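Workshop notebook, Friday, late afternoon

Glaze tests again, and I'm writing this up before I forget which tile was which (like last time, sorry Renato). Aim is still the same: a turquoise that crazes all over, fine and even, for the Haltdale bowls. So far I've had lovely colour with no crackle, and lovely crackle on something the shade of old dishwater.

Fired nine tiles overnight in the small kiln. The first three had the Ramach frit at the usual amount and came out smooth as a plate. The next lot had extra soda feldspar swapped in and those are much more like it! I could hear them pinging when I opened the lid, which I shouldn't have done so early, but there we are. Tile 6 is the best. Slight pooling in the corner, a proper blue there, a bit thin and greenish on the ridge.

The colour I keep holding in my head is the little glass vase, crackled surface and all. 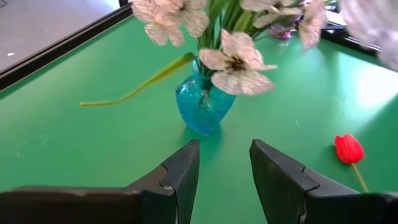 Turquoise vase, on the green table.

Glass isn't glaze, I know, and Alois Marti will say so the minute he reads this. He thinks I should stop chasing it and use the Mazandarani recipe, which he swears by and which went milky on me twice. I'll give it one more go with less tin. Weighed out 700 g of dry base for that, sieved it twice, and left it in the lidded bucket under the sink. Please don't add water, I want to do it fresh.

Ink staining on tile 6: looks great, the lines jump out. On tile 4 it just went grubby.
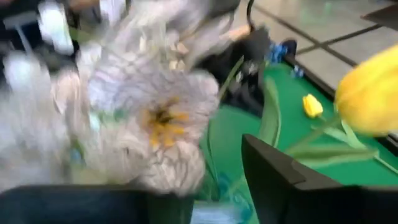
White is the other headache. The Clenik base is meant to be a soft white and on our clay it comes out cream, nearly butter on the thick bits. What I'm after is cooler, more like the petals on that big ruffled flower, a pale greyish white, and if the yellow wants to be anywhere it can stay in the middle where the flower keeps it. Going to try 10 g of the zircon in the next small batch and see if that pulls it back. If not, slip underneath, which I was hoping to avoid (more drying time, more flaking rims).

Used the last of the kiln wash on the bottom shelf. Cone pack had slumped further at the back than the front, so the back is still running hot. Test tile 287 got stuck to its stilt and I've chipped it off, the glaze is fine but mind the edge, it's sharp.

Next: Mazandarani with less tin, tile 6 recipe on an actual bowl, and Renato to bring his good scales back.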